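Progress report to Du Plessis, owners' funding for the Dandwood holiday lets
By Salma Benjelloun
December

Hello all, and thanks for being patient with me. I know I promised this before the half-term bookings went live, but the boiler at Hustgate had other ideas, so you're getting one longer report instead of two short ones.

I'll start with bookings because that's what you always ask me about first! We've now let 151 nights across the cottages since your money came through, and the calendar for spring is filling up nicely. Most of those are families, often with grandparents in tow, and they nearly all want the same things: a proper table, a bath as well as a shower, and somewhere to park that doesn't involve reversing up the lane. Dandwood does well on all of that. Hustgate still loses people on the parking (more on that in a minute).

We've been trying to make the cottages nicer for small children without turning them into a nursery. A few plates, a few bits to play with, a stair gate that fits the stairs. It's gone down well and it hasn't cost much.

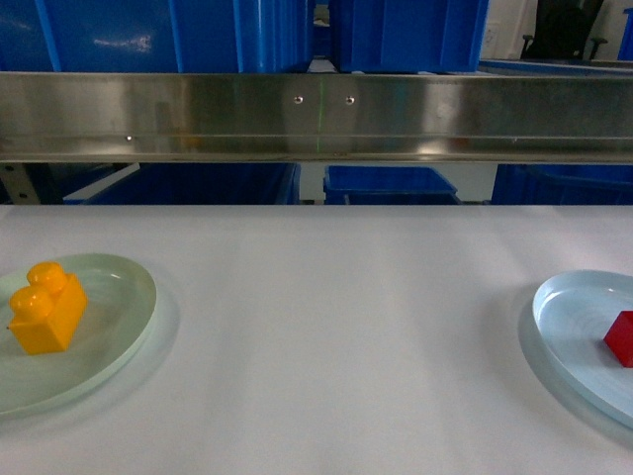
A yellow building brick and two of the plates on a white tabletop.

The kitchen at Dandwood is finished, hooray. Tatu Mbwambo and his lad fitted the new worktops and moved the sink under the window, so you can look out over the estuary while you wash up. The old dishwasher has gone and the new one is in and plumbed. We did have to pay a bit extra for the floor because there was a soft patch by the back door, and when Tatu lifted the boards two joists needed replacing. That came to £312, which I've taken out of the decorating line. I'd rather have plain walls than a guest with one leg in the cellar.

Upstairs, the twin room has new beds and the double has had its window eased so it opens all the way. I still don't love the carpet on the landing. It's clean and it'll do another season, but if there's anything left in the pot by Easter that's where I'd like it to go.

Outside, the deck has been sanded and oiled and the loose handrail is fixed. The path down to the slipway is the council's, so we can't touch it, but Leire Aranda has been on to them about the missing step and she has at least got a name and an email address out of them.

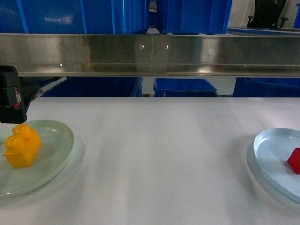 Hustgate

Right, the parking. Abdelkrim Tahiri next door has agreed that our guests can use the strip beside his barn, for 12 pounds a week in the season, and I think we should bite his hand off. It's level, it's got room for a second car, and it means I can finally change the listing from "roadside parking" to "private parking nearby". I'd like your okay before I sign anything, so please let me know.

The boiler is mended. It took three visits and a part that had to come from Rulirville, and we had one set of guests in the meantime with no hot water from teatime until the next morning. I gave them a night back and took round a cake. They left us a lovely review, cake mentioned, boiler not.

The damp in the back bedroom is better but it isn't gone. Hazem (my brother, for those who haven't met him) cleared the gutter above it and repointed the worst of the chimney, and we've had the heating on low. I want to leave it until the wet weather has properly tested it before we paint. That does mean the room is off the listing for now, so Hustgate is sleeping four instead of six, and the income will look thin until it's back. 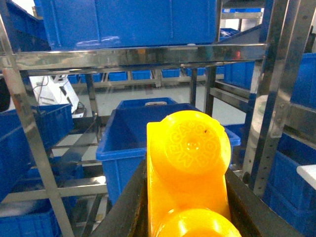

Changeovers are the other thing I wanted to raise. We've had one cleaner doing both cottages between ten and four, and it's too much when they fall together. The toys add to it as well, because they all need a wipe between guests, and a yellow brick with raised lettering round the top of its stud wants going over with a brush, not a quick flick of a cloth. I'd like to pay for a second pair of hands on double changeover days only. I've had one good person ask already, and she lives close enough to walk.

Money-wise we're inside the budget on everything except the floor. Receipts are in the shared folder, named properly this time, and the joist one has Tatu's note with it.

Next up for me: the parking agreement if you say yes, new photos of the Dandwood kitchen for the listing, and the fire extinguishers, which are due their check. Ring me any time after six if you want to talk any of it through.

Salma

Last updated: December, 4.40pm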